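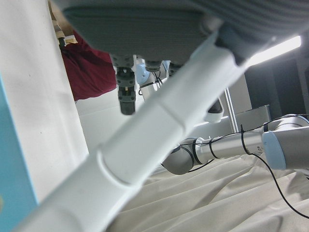 Cable dressing and bench habits for small arms

These notes apply to the two-arm bench at Mullum, the shared workshop, but most of them will suit any small six-axis arm fixed to a table. They start from the point where the arm is bolted down and powers up without faults.

Run the cable before you run the arm

Fit the gripper cable with the arm powered off and the brakes on. Start at the tool end. Leave a service loop at the wrist big enough for the last joint to turn to both of its limits, then work back towards the base.

Put ties on the straight part of a link only. A tie on or across a joint will either cut into the jacket or slide until it fouls the housing. Two ties on a long link are enough. Pull each one up until the cable just stops sliding, trim the tail flush and turn the head away from the side that faces the other arm.

At each elbow the cable needs slack on the outside of the bend. To find out how much, fold the joint fully by hand guiding, hold the cable where it wants to sit and tie it there. Straighten the joint again. The loop that appears is the correct length, even if it looks untidy. My first attempt was neat and lasted 242 cycles before the connector backed out.

Total length of the gripper lead on my build, base to wrist with loops, is 1,419 mm. I had ordered 1,041 mm after measuring along the links with everything straight, and that piece is now a spare for the bench supply. Measure with string, with the arm folded.

Spiral wrap is fine on the lower links. Above the elbow it adds stiffness and tends to catch, so leave it off.

Connectors

Clip-on connectors near the wrist should be fitted with the latch facing outwards where a thumb can reach it. Label both halves. Masking tape and a fine pen will do for the first week; replace with printed sleeve once the routing has stopped changing.

Do not hot-plug the gripper. The Ellitz controller board will usually survive it, but it drops the tool configuration and you have to enter the payload and centre of mass again.

Covering the table

A cotton cloth over the tabletop is useful while fitting hands with several fingers. Small screws stay where they fall and the finger tips are spared if something is put down badly. Leave it slack, and keep it clear of the base flange and of any joint that moves close to the surface.

Take the cloth off before running any taught position that comes within 50 mm of the table. It adds an uneven thickness, and heights taught on cloth will be wrong on the bare top. A fingertip can also catch a fold and drag everything on the table with it.

Multi-finger hands

Check each finger on its own first, opened and closed slowly from the software with the rest parked. Then check thumb against each finger in turn. Backlash at the knuckles is easier to feel than to see: power on, hold the tip between two fingers and rock it gently.

Wipe rubber tips with a barely damp cloth. Solvent makes them shiny and they lose grip.

Test objects

Blocks and tins will pass almost anything. Fruit is a better test of grip force: irregular, fairly heavy for its size, and it marks when squeezed. Begin with something firm and work up to the awkward shapes.

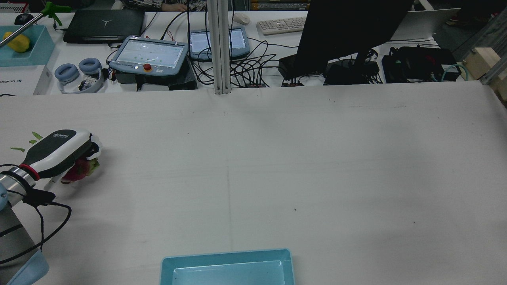 Set the grip force low and raise it in small steps until the object no longer slips when the wrist is rotated a quarter turn each way. Write that figure down, then add a tenth. If the skin is dented when you let go, the contact area is too small and more force will not help. Close further round the body of the fruit and keep away from the stalk end.

Scaly skins shed. Brush the bits off the table between runs, and look inside the finger slots as well. For the drop target use a shallow tray with a rim low enough that the gripper clears it at the taught release height. Mark the corners of the tray on the table with pencil so that it goes back in the same place.

Swap the fruit after a day of testing. It softens, and Monday's settings will crush it by Wednesday.

Laying out the second bench

Keep the pendants together, screens towards the operator, with the stop buttons unobstructed. With two arms, label each pendant and its arm with the same coloured tape. Valentin Steiner once spent most of an evening jogging the wrong arm and wondering why the joint readings did not change.

Power strips go at the bench edge with the switches within reach. Nothing that holds liquid goes on the same bench. Coil spare cable in loops no tighter than a saucer and fix each coil with hook-and-loop strap.

Keep one laptop for the arm software and do not update it in the middle of a build. The Cusmont driver and the Chuang gripper plug-in have to match, and rolling back takes longer than the feature is worth.

Before leaving

Park both arms with the wrists low and the grippers empty.
Stop buttons in, then power off at the strip.
Check the ties. Any that have moved get cut and refitted, not pushed back.
Fruit out of the building.
Note the cycle count in the log, with the grip force and the object used.

Replacement ties are in drawer 4, under the heat-shrink. The wide ones are for the base only.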